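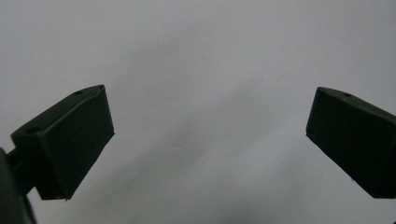 Warum sieht Weiß manchmal grau aus?

Kurz erklärt, für alle ab 6. Schau mal eine weiße Wand an. Mittags: hell. Abends: grau. Hat jemand heimlich gestrichen? Nö. Die Farbe ist gleich geblieben, nur das Licht ist weniger geworden. Eine Wand leuchtet ja nicht selber. Sie wirft Licht zurück, in alle Richtungen, auch in dein Auge. Wenig Licht drauf, wenig kommt zurück. Dann sagt dein Kopf: grau.
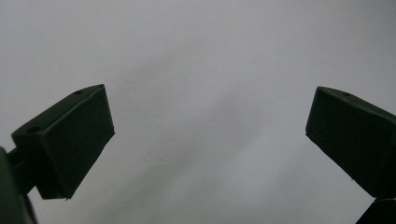
Und dunkle Sachen? Dunkelgrün zum Beispiel. Die schlucken das meiste Licht. Im Schatten sieht Dunkelgrün dann fast schwarz aus, obwohl es imer noch grün ist.

Zum Ausprobieren: ein Blatt weißes Papier, eine Taschenlampe, ein dunkelgrüner Stift. Zimmer dunkel machen. Lampe ganz nah ans Blatt, dann langsam weg, 20 Zentimeter, noch weiter. Wann wird das Blatt grau? Jetzt den Stift danebenlegen. Siehst du das Grün noch? Aufschreiben nicht vergesen!

Nächsten Mittwoch: Warum ist Schnee weiß und Wasser nicht?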